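Subject: Re: [Varkosdale-tables] Striped cloths and the tea things
Date: 11 Nov 2024

Hello all, 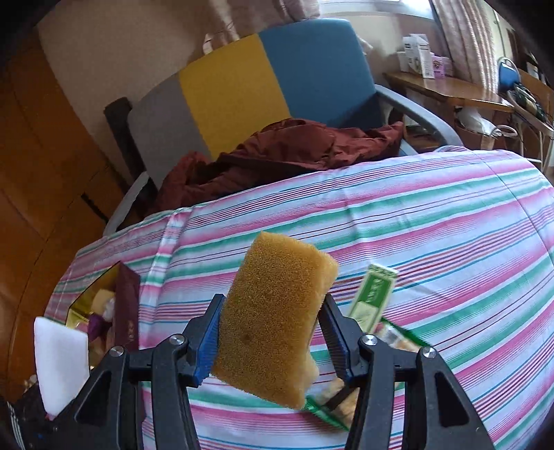 Yes please to the striped cloths for the Bhardwaj hall tea! I got mine out again in July and had forgotten how cheerful it is, all that pink and green with the thin dark red and teal lines running through. It does hold its fold creases, so I'd iron on the wrong side while it's still slightly damp, then roll it round a tube - folding just brings them all back.

For spills I swear by a big thick sponge and cool water. Dab, don't rub, and work in from the outside of the mark. I've had blackcurrant out of a white stripe that way and was thrilled with myself for days.

I can bring 2 cloths and plenty of biscuits. Shall we say Erkadel Road at half past ten?

On the list earlier, someone wrote:
> Has anyone got striped cloths we could borrow for the long tables?
> We need 5 and the plain ones have gone grey.
> Also, what do you all use on fruit stains?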